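3.　島嶼の定義と地名資料の整理

3.1　対象地域

セナヴァル諸島（Cenavar）は、主島リラヴォラ（Liravora）とその周囲に散在する大小の島からなる。主島は南北に細長く、西岸は入り江の多い岩石海岸、東岸は砂州と潟湖が連なる低平な海岸である。最高点は主島北部の丘陵にあり、標高は223メートルである。南部に向かうにつれて起伏は小さくなり、行政の中心であるブラムウェル（Bramwell）の周辺では、耕地と放牧地が海岸近くまで続いている。

主島と対岸のシンドゲート（Sindgate）の間には浅い海峡があり、干潮時には海峡の北側に広い干潟が現れる。この干潟に点在する高まりを島とみなすかどうかは、古い地図と新しい地図で扱いが異なる。本節で取り上げる計数の不一致も、大半がこの海域と西岸の岩礁帯に関わっている。

気候は海洋性で、冬の気温は緯度の割に高い。降水は秋から冬に偏り、夏は東風の続く期間に乾燥する。西岸では冬季の波浪による侵食が著しく、東岸では逆に沿岸流が運ぶ砂によって砂州の先端が伸長している。したがって、地図の測量年次が異なれば、同一の地物であっても形状や接続の状態が異なることがある。

3.2　既存の島数とその相違

セナヴァル諸島の島の数については、これまで複数の値が用いられてきた。行政資料の地名一覧には1,041件の島名が収録されており、一般向けの地誌や学校教材では、この値がそのまま島の数として引用されることが多い。しかし、地名一覧は名称を単位として編まれたもので、地物を単位とするものではない。一つの島に二つの名称が登録されている場合や、すでに陸続きとなった旧島の名称が残されている場合がある。

Horrocksは海図を基礎資料とし、満潮時に水面上にある陸地のみを島とする立場をとった。この基準は明快であり、岩礁帯の処理には適している。一方で、植生の有無や面積を問わないため、名称をもたない小岩が多数含まれることになり、地名一覧との対応づけが難しくなる。Dawberはこれに対し、地元で固有の名称をもつことを島の要件に加えた。Dawberの整理では、漁場の目印として呼び分けられてきた岩も名称があれば島に含まれ、逆に比較的大きな陸地でも名称が確認できなければ除かれる。

両者の基準は目的が異なるため、どちらが正しいかを一概に論じることはできない。本研究の関心は地名の分布と土地利用の関係にあるので、地名をもつことを前提としつつ、地物としての実在を海図と地形図で確認するという手順を採用した。

3.3　資料と手順

使用した資料は、行政資料の地名一覧、縮尺の異なる二種類の地形図、海図、およびブラムウェルの文書館が所蔵する地籍簿である。地籍簿は主島とその近傍に限られるが、放牧権の範囲が島名によって記されており、現在の地図から失われた名称を補うことができる。資料の閲覧と照合は2023年7月に行った。

照合では、まず地名一覧の各項目に座標を与え、地形図上の陸地と対応させた。一つの陸地に複数の名称が対応した場合は、地形図に採用されている名称を主名称とし、残りを異名として記録した。地形図の間で表記が異なる場合は、縮尺の大きい図に従った。対応する陸地が見当たらない名称については、海図と地籍簿を参照し、陸続きになったもの、水没または侵食により失われたもの、位置を特定できないものに区分した。

砂州によって主島と接続した陸地の扱いには注意を要する。東岸の南部では、砂州が満潮時にも水面上に残る区間と、大潮の満潮時にのみ冠水する区間とが連続している。ここでは海図の高潮線を境界とし、高潮線で囲まれた陸地が主島から分離しているものを島とした。堤道や橋によって結ばれたものは、人工物を除いた状態で判定し、分離していれば島に含めた。

図2　木製の天板 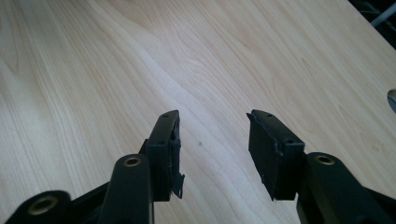 位置を特定できない名称の多くは、海峡北側の干潟に関するものである。地籍簿では、この海域の高まりは季節放牧の単位として扱われ、隣り合う高まりをまとめて一つの名称で呼ぶ例と、同じ高まりの北半と南半を別の名称で呼ぶ例が混在する。こうした名称は土地の形状よりも利用の区画を示すものと考えられるため、対応する陸地が一つに定まらないものは島の名称から除外した。ただし、名称そのものは地名の分析に用いるので、付表に別掲した。

3.4　整理の結果

以上の手順により、本研究で島として扱う地物は1,016件となった。地名一覧の件数との差は、異名の統合、陸続きとなった旧島の除外、位置不明の名称の除外によって生じたものである。陸続きとなった旧島は東岸に集中し、砂州の伸長方向と一致して分布する。異名の統合は西岸に多い。西岸では漁業者の用いる名称と農民の用いる名称が並存しており、行政資料が編まれた際に両方が採録されたと推定される。

このうち、ほぼ900件は定住人口をもたない。無人島には岩礁に近い小島のほか、夏季に羊の放牧に使われる草地の島が含まれる。後者は面積が比較的大きく、石積みの囲いや小屋の跡が地形図に記載されているものもある。定住者のいる島は主島の南部からシンドゲートにかけての内海に多く、外洋に面した西岸にはほとんどみられない。

名称の構成に着目すると、内海の島には所有者や居住地に由来する語を含むものが多く、西岸の島には形状、色、鳥類に由来する語を含むものが多い。海峡北側では、潮位や通行の可否を表す語が目立つ。徒歩で渡ることのできる時間帯が生活上の情報として重要であったことが、名称に反映されたものとみられる。もっとも、語源の解釈には後世の変化が介在しうるため、同じ語形であっても由来を同一とは断定できない。語形の比較にあたっては、地籍簿に古い表記が残るものを優先した。

3.5　既往研究との比較

Horrocksの整理と比べると、本研究の島数は西岸の岩礁帯で少なくなる。名称のない小岩を対象としていないためである。名称をもつ陸地に限れば、両者の一致の程度は高く、相違は高潮線の描き方が海図の版によって異なる箇所にほぼ限られる。Dawberの整理との相違は、主に干潟の高まりに生じた。Dawberは聞き取りによって名称が確認されたものを広く採用しており、利用の区画に対応する名称も島名に含めている。

この相違は、島の分布密度を求める際に影響を及ぼす。干潟の高まりを含めた場合、海峡北側の密度は内海を上回り、諸島の中で最も島の多い海域となる。除外した場合には内海の密度が最も高い。地名と土地利用の関係を論じる次節では、除外した値を基本とし、必要に応じて干潟の名称を加えた場合の結果を併記する。

なお、東岸の砂州については、今後も接続と分離が繰り返される可能性がある。とくに南端の砂州は、使用した二種類の地形図の間でも先端の位置が大きく異なっている。本研究の島数は使用した海図の高潮線に基づくもので、新しい版の海図が刊行された場合には、東岸の一部について再判定が必要となる。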